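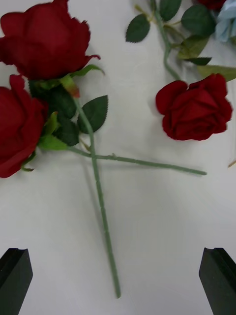
Week 6 handout: Collecting demonstrations for a learned grasping policy

Read this before your lab slot. Bring a copy with you, on paper or on a laptop. The lab bench computers do not have access to the course site.

1. What we are collecting

A demonstration is one complete attempt at a task, driven by a person, with the camera stream and the arm state saved together. The policy you train in Week 8 sees only what was saved. If the person driving the arm used information that was not in the saved data (for example, by leaning over the table to look behind a bloom), the policy has no way to learn that decision. For this reason the operator works from the wrist camera view on the screen, and a second student watches the table and holds the stop button.

The task this term is single-stem picking. The arm starts above a cloth with artificial flowers on it, picks one stem, lifts it clear, and places it in the holder. The class set has 2,521 demonstrations so far, counting those from earlier terms. Each lab pair adds 300.

2. Why flowers

The Nistbridge blocks used in Week 3 are rigid, and any two faces will do for a grasp. A stem is thin and bends a little, and the heavy end is the bloom. The gripper has to close on a narrow target at the right angle. Where two stems cross, the order matters: lifting the lower one drags the upper one along with it. Take two roses whose stems form an X. The stem that passes over the other is the one to pick first, and the demonstration should show that choice clearly.

Leaves are the other difficulty. A cluster of leaves near the bloom hides the stem and catches on the fingers. Grasp on the bare part of the stem, between the leaves and the cut end.

3. Setting a layout

Drop the flowers on the cloth and leave them mostly as they fall. Do not line them up. Past groups liked to put the target in the middle of the view, and the policy trained on that data did badly whenever the target was near a border. Some blooms should be only partly in view at the start.

Include crossed stems in a good share of layouts. Include flowers of a different color from the target as well. If every flower is red, the policy cannot be tested on whether it has learned "stem" or simply "whatever hangs below something red."

The cloth may be a little wrinkled. Pull out large folds, since they can lift a stem off the table, but leave small creases alone. Shadows are fine too. A stem on a white cloth often has a soft gray shadow running next to it, and the policy needs to see plenty of those so that it does not close on the shadow.

Change the layout after every 2 demonstrations.

4. Running a demonstration

Open the fingers fully before you start recording. Start recording, wait until the counter on the Drovley console begins to move, then drive.

Approach from above. Turn the wrist so that the fingers will close across the stem, one on each side. Slow down for the last part of the descent. Do not stop and hover while you think; a long pause gets saved as data, and the policy will learn to pause. Plan the grasp before you press record.

Close, lift straight up, then move to the holder. Stop recording after the fingers have opened and the arm has moved back.

If a second stem comes up with the first, finish the attempt and mark it as a double. If the stem slips out, you may try once more in the same recording. Mark it as a retry. After a second slip, stop and mark it as a failure. Keep failures — we use them in Week 9 to train the success detector.

5. Labels

Each recording gets one outcome label: clean, double, retry or failure. Add the tag "crossed" if the target stem touched another stem at the start. Label right after each recording, while you still remember it. The Imex labeling tool will let you skip this step and come back later. Please do not.

6. Common problems

Time offset between camera and arm. Check the first recording of every session by stepping through it. The fingers in the video should close at the same step as the gripper value in the log. If they do not, restart the Ingvarsson driver.

One operator doing all the driving. Swap halfway. People differ in speed and in where they like to grasp, and both should be in the set.

Frayed flowers. Leaves come off with use. Replace a flower only when the stem itself is broken, and write the change in the session notes.

7. To hand in

Your recordings, the session notes, and one page that answers the following:

How many of your demonstrations have each outcome label, and how many are tagged crossed?

Which starting positions are missing or rare in your set?

Pick one failure. At what point could the operator have known it would fail, using the wrist view alone?

Reading for next week is the chapter on behavior cloning, up to the section on action chunking.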